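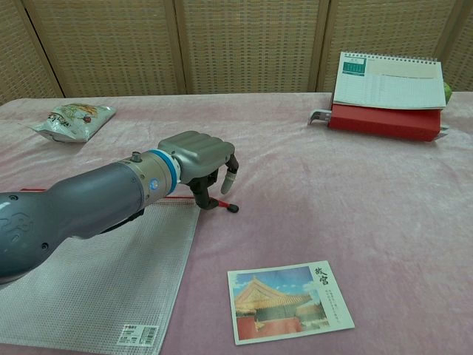 Week 6 notes: grasp planning for thin and floppy things

Hi all. These are my notes from Tuesday, cleaned up a bit because I talk too fast and Gilang Hidayat told me my board work looked like a seismograph. Lab 3 goes out with these. If you missed the lecture, read the whole thing before you open the code, please, because the starter files assume you know what I mean by a "pinch frame."

Where we left off in October: we had a planner that took a box-shaped object, sampled grasp poses around it, threw out the ones that collided with the table, and ranked the rest. It worked great on boxes! It works on almost nothing else you'd find on a desk.

So today's object is a zipper document bag, the mesh kind, and the task is "take hold of the pull tab and open the bag." Think about what that asks of the software. The tab is thin and small, it lies close to the cloth, and it's attached to something that bends. Three separate parts of our stack get unhappy at once, so let's go through them one at a time.

Perception

Our depth segmentation fits a plane to the table and calls anything sticking up far enough an object. A pull tab lying flat doesn't stick up far enough. Neither does a postcard, by the way, so if you run the October code on a table with a postcard on it, the postcard simply isn't there as far as the planner is concerned. And you can't just lower the threshold. I tried it in class and you saw what happened: every fold in the tablecloth turned into an object.

What we do now is let color carry the load. A red tab on a pale pink cloth is a bit mean (both are on the same side of the color wheel), but the saturation is very different and that's the channel you want. Lenuța Barbu wrote the mask function you'll find in tab_mask.py. She tuned it on 1,819 labeled crops from the Drimach set, and it still gets fooled by two things:

Other red objects. If there's a big red box at the back of the table, the mask lights up all over it. Filter by area first, then by distance to the bag. Don't filter by distance only, I've seen people do that and then the arm goes off to pinch the corner of a box.

Shiny packaging. A crinkly silver-white snack bag throws highlights, and highlights do weird things to saturation. Depth over that kind of surface is full of holes too. Treat holes as occupied. I'll say it again in the collision part.

And translucent mesh! The depth camera sees some of the mesh and some of the cloth under it and gives you a sort of average. Don't trust the height of the bag body. Fit a line to the zipper strip instead and work from there.

The pinch frame

OK, this is the thing I drew badly. Put the origin in the middle of the tab. X runs along the zipper, pointing the way you'd pull. Z points up out of the table. Y is whatever's left, and the fingers close along Y.

People keep asking why we don't just use the bag's own frame. Say the bag is lying diagonally across the table and the tab has flopped over to one side. Now the tab and the zipper don't line up, and if you close the fingers using the bag's orientation you'll catch the tab on a corner and it'll spin away from you. Use the tab for the grasp and the zipper for the pull. Two frames, one transform between them, and you have to store both. Sayaka Nakajima's group lost a whole afternoon to storing only one, and she said I could tell you that.

Planning the approach

We plan to a pre-grasp point straight above the tab, then come down slowly along Z. The pre-grasp is free-space planning and Pilow handles it fine with default settings. The descent is where you need to pay attention.

Set the descent as a Cartesian path, not a joint path. A joint path between two nearby poses can swing the fingertips sideways on the way down, and with a target this small that's the end of it.

Clearance: stop 2 mm above the fitted cloth height, and let the force check take you the rest of the way. Cloth isn't flat and it isn't rigid. If you plan to the exact height you'll either hover or plow.

Collision model: tall stuff needs a real margin. A spiral calendar propped up on a box with little metal bits poking out that depth cameras love to miss, so inflate it. Flat stuff, like the postcard, gets no collision shape, but I'd still like your paths to stay off it — fingertips drag paper around, and then your saved scene no longer matches the table. Holes in depth count as occupied (told you I'd say it again).

Control

Position control down to the clearance height, then switch to the force-limited mode in the Pîrvu driver. Log the switch. When a run goes wrong, the first thing I'll ask is which mode you were in, and "I think it had switched" is not an answer I can help with.

Close the fingers slowly. Check the gap after closing: if it reads zero, you've got nothing between the fingers, so open up, go back to pre-grasp and look again with the camera. Don't retry blind, the tab has probably moved.

The pull itself is along the zipper line. We'll do that properly next week, including what to do when the whole bag comes along for the ride.

For the lab

Run your planner on the 28 saved scenes in the lab3 folder. For each one turn in the tab pose, both frames, and the planned path, plus a line or two on any scene where you got no plan. Cosmin Buzatu is in the lab for questions, room 164. Scene names have spaces in them, sorry, quote your paths.

Optional reading: the chapter on contact modes in Valentin Căpraru's notes, the long version. Skip the proofs the first time through.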